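Karkelura Gripper Comparison: Compliant Finger Set
Data card, Trullholm release 2 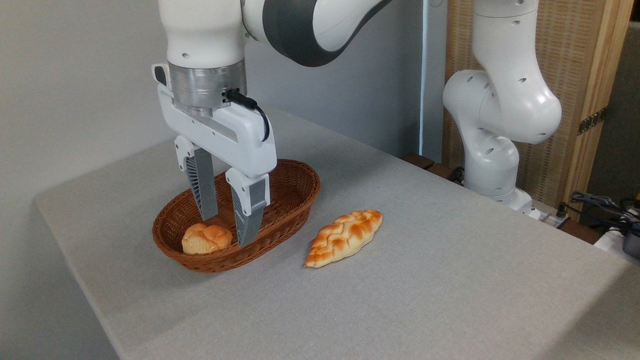

Bread task, ribbed fingers. Gripper lowered into the wicker basket with the fingers apart on either side of the space next to the roll; braided loaf on the table to the right.

Summary

The Karkelura comparison records how two finger designs perform when a robot arm handles light, uneven objects. Release 2 contains 800 episodes, divided equally between the Petersen ribbed finger and a rigid flat finger. Both were fitted to the same parallel-jaw gripper body. The collection is intended for research on grasp selection and finger design. It was prepared at the Canstead laboratory, which maintains the files and answers requests for corrections.

Task

Each episode begins with one bread item in the basket and one on the table. The operator is asked either to remove the item from the basket or to place the second item beside it. The basket may be turned or moved between episodes but stays within reach of the working arm. An episode ends when the gripper has opened and withdrawn, or when the operator stops the attempt.

Equipment

Two arms are mounted at the table. Only one is active in any episode of this release; the other is held in a parked position. The cloth table covering was kept for all sessions. Video is recorded by a fixed camera, and its position was not changed when the fingers were exchanged. Finger opening, motor current and arm joint positions are stored with the video under a shared clock.

Contents of each episode

video: color, fixed view
state: joint positions, finger opening, motor current
finger: ribbed or rigid
outcome: complete, dropped, stopped
notes: free text, may be blank

Outcome labels

Labels were assigned by a reviewer after the session. A grasp that slips but is recovered without operator help is marked complete, and the slip is entered in the notes. Of the 800 episodes, 61 are marked dropped. Users who wish to treat recovered slips as failures should filter on the notes field.

Known limitations

The basket rim hides part of the contact area in many episodes, and the fixed view does not show the underside of the item. Motor current is not a calibrated measure of force and should not be compared across gripper bodies. Wear on the ribbed fingers was not measured. Results for bread should not be assumed to hold for heavier goods.

Changes from release 1

Clock drift between video and state files has been corrected. The stopped label has been added; such episodes were previously marked dropped.

Access and retention

Files are available on written request for noncommercial research. Raw session logs are kept for 365 days after release and then deleted. The labeled episodes remain available after that date.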